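Prurkholm House Residents' Association
Minutes of the spring meeting
May 13, 2026, common room, ground floor

Present: Svitlana Hnatiuk (chair), Ghassan Hijazi, Liên Ông, Ladi Ezeani, Ngan-ling Hsueh (minutes)
Apologies: none received

1. Minutes of the last meeting

The minutes from January were read and accepted with one correction. In item 4 it was written that the bicycle room will be painted. It should be written that the bicycle room will be cleaned. Painting was discussed but it was not decided.

2. Noise from the laundry room

Liên Ông reported that the second washing machine is again shaking very strongly in the spin cycle and that the family above can hear it after ten in the evening. The company Gorkar was here in January and put new rubber feet under the machine. It was better for three weeks. Ghassan Hijazi asked if the warranty for the repair is still valid. The chair has the paper at home and will look.

It was agreed that the laundry room closes at nine in the evening until the machine is repaired. Liên will write the notice and hang it on the door and also in the elevator.

3. Offers for the courtyard

Two offers came for the new paving and the two benches. The offer from Sornetti is $2,994 and includes removing the old stones. The offer from Wan is lower, but the removing is not included and must be paid by the hour. The limit we set for this work is $3,000.

Ladi Ezeani was in favor of Sornetti, as the price is fixed. Ghassan said that the stones by the gate are still good and could stay, and then the cheaper offer would be enough. There was a long discussion about the gate. Svitlana reminded the meeting that water stands there after each rain and that two residents complained about it in writing.

Vote: four for Sornetti, one against. The chair will sign the offer. The work should not start before the school holidays, as the children use the courtyard in the afternoon.

4. Key deposit

The deposit for the common room key goes up from $70 to $200. The reason is the cost of the new lock cylinder. Persons who already have a key do not have to pay the difference. Approved by all.

5. Use of the common room

The calendar on the wall is not used by everybody and there were two double bookings. From now on only bookings in the calendar are valid. Telephone agreements with the chair do not count any more, also not for members of the board.

The wooden table must be wiped after each use, and things which belong to the users must be taken away or put in the cupboard.
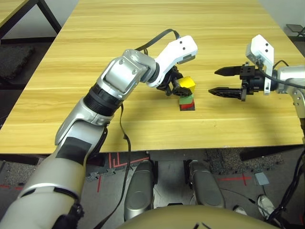
Ghassan Hijazi objected that the cupboard is full since the winter and that a rule about putting things inside makes no sense before it is emptied. He offered to do it if one more person helps with carrying. Ladi will help. What has no name on it will stand in the hallway for two weeks and after this it will be given away.

Liên asked if birthday parties with more than one family need a permission. They do not, if the end is before eight in the evening.

6. Other matters

The light at the back stairs goes off too early. Ladi will ask the electrician if the timer can be changed.

Someone is leaving cardboard next to the paper container and does not fold it. Svitlana will speak with the residents of the second floor, and a general notice will also be made.

The date of the next meeting will be announced by a note in the mailboxes.

Minutes taken by Ngan-ling Hsueh. Corrections please in writing to the chair.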